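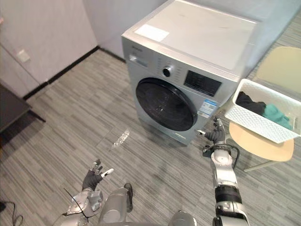

Laundry Day at Cerkanside: An Afternoon with the Stirance Class

I have been to plenty of school open days in my life (four children will do that to a person), and I thought I knew how they went. You get a paper cup of coffee, you admire a poster, you say something kind to a teenager standing beside a volcano, and you go home. So when my neighbor's daughter, Lụa Mạc, invited me to come and see what her class at the Cerkanside technical college had been up to since the fall, I said yes mostly out of fondness for Lụa, and packed my knitting in case there were speeches.

There were no speeches, and the knitting never came out of the bag. I spent the whole afternoon watching a robot called Masico do laundry, or learn to do laundry, and I would happily go back next week and watch it again.

A few notes first, for those of you who like to plan these things. The college is at the top of the hill, and the number 8 bus stops right at the gate. If you drive, use the lower lot and take the covered walkway, especially in February, when the wind up there could take the hat off a statue. Doors opened at 2 and the robotics class, which goes by the name Stirance, was on the upper floor past the drafting rooms. Follow the signs with the sock on them. Admission is free, there's a cookie table, and the elevator works if you hold the button down.

I'd suggest going to the robotics room before the rest of the building. I did it the other way around last time I visited, with the metal shop first, and by the time I got upstairs everyone was packing up and I missed the lot.

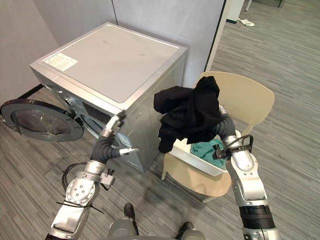 By Lurdes Mota
Days Out and Open Doors

The room itself is big and plain, with striped gray carpet and pale walls, and I'll admit that what caught my eye first was the washing machine, a silver front-loader very much like the one I've been trying to talk my husband into. It still had its energy label on the front! I went to read it (old habit) and had to be steered gently back behind the tape by a young man named Tín Bạch, who was in charge of keeping visitors out of the way and who took the job seriously while also managing to be very sweet about it.

Tín is one of the students who signed up for the class without having built so much as a birdhouse before. He told me he'd picked it over accounting because the room had better windows. Now he knows the travel of every joint in those arms, and when I asked him an easy question about the cables he gave me an answer long enough that my coffee went cold, and I enjoyed every minute of it.

The job the class set for Masico sounds like nothing at all when you say it out loud. There's a washer, there's a white plastic basket, and there are clothes, one black thing and one teal thing when I was there, and the robot has to get them from one to the other using its two arms. Some runs go from the basket into the drum and others come back the other way. I do this in my sleep, practically. I've done it with a baby on one hip and a phone under my chin. But stand and watch a machine try it and you start noticing all the little things your own hands have been doing for you without asking, like pinching a fold between two fingers and knowing from the weight of it whether you've got the whole shirt or only the sleeve.

Bleddyn Lougher teaches the class. He is tall and soft-spoken and was wearing a cardigan I would have liked to get the pattern for, and he let the students do nearly all of the talking. When I did get him to myself for a few minutes by the cookie table, I asked why laundry, when surely the young people would have liked something with more dash to it. He said the first group he ever taught wanted to build a robot that played soccer, and they built it, and after the match they pushed it into a closet. He wanted a chore this time. "Everybody who walks in here has an opinion on laundry," he said, "and the students get to hear all of them."

Well, he was right about that. I had several opinions and I shared them.

My first was about the basket. The students move it between runs, onto the stool for some and onto the chair for others, so that Masico can't get too used to finding it in one spot. I said that in my house the basket goes on the floor, and has always gone on the floor, and the whole group turned and looked at me with great interest. Tuấn Vũ, who looks after the notebook where they write up every attempt, asked me how far from the machine, and whether I bent at the knees or the waist, and he wrote down what I told him. I don't think anyone has ever taken notes on my laundry before. I felt about nine feet tall.

Tuấn was kind enough to show me the notebook, too, and I could have sat down with it for an hour. Every run has its own line, with where the basket was, what was in it, who was at the laptop, and then a remark at the end. The remarks are the best part. "Good grab, bad drop." "Sleeve in door." "Masico picked up basket by mistake, all OK." One page simply said "lunch" in large letters, with a ring of tomato soup next to it. He apologized for the soup and I told him that my own recipe box looks far worse.

Now, the door. I hadn't thought about the door at all, and it turned out to be the thing Lụa most wanted to tell me about. She'd spent the better part of eight weeks on it. A washer door is round and heavy, with a thick rim, and it swings in its own arc whether or not your arm was planning to go that way. If the robot pulls straight back, it fights the hinge. If it follows the curve too closely, its elbow ends up where its other arm would like to be. Lụa drew the arc for me on the back of my program, with a dotted line for the path she wanted and a squiggle for the path she used to get, and then she laughed and drew a second squiggle for the one from before that. I have the program on my refrigerator now.

She also showed me how she keeps an eye on the cables. They loop out along the arms, and you do have to think about them, she said, the way you think about a long scarf when you're getting out of a car. Her grandmother had told her that one. I'd like to meet the grandmother.

The visitors' favorite part, to judge by the crowd, was when they let some of us choose how the clothes should be placed in the basket before a run. The little ones made terrible knots, of course. One girl of maybe six stuffed everything down into one corner and patted it flat, and stood back with her arms folded to see what the robot would make of it. It took Masico a good long while. There was one try where it came up with nothing, and a groan went through the whole room, and then on the next one it had hold of the teal, and I am not ashamed to say I clapped. The girl didn't clap. She wanted to know if it could do mittens.

I asked Tín the same thing later and he said mittens were on the list for spring, along with towels, which are apparently dreadful. They're heavy, they look alike from both sides, and they hide their corners. Pillowcases are fine. Nobody in the class will agree to try a fitted sheet, and Bleddyn told me he has trouble folding one himself.

If you do go, wear comfortable shoes, as there's a good deal of standing, and don't be shy about asking things. I worried that I'd be in the way with my questions, being neither a parent nor an engineer, and it was quite the opposite. Lụa said that explaining the door to strangers had helped her find a mistake in it, sometime between the third stranger and me. She went off to fix it while I was getting my coat.

And do leave time for Sầm afterward, the little noodle place across from the bus stop. The students all go there, and the woman at the counter gives you a discount if you've still got your open day sticker on. I had the broth with greens and a plate of the crispy rolls, and Tuấn and Tín came in halfway through and waved me over, and we talked about gears until the windows fogged up. I missed the first bus and very nearly the second.

The Stirance class opens its doors again before the end of the school year. Lụa has promised to tell me when, and I've promised to bring an old towel or two for them to practice on.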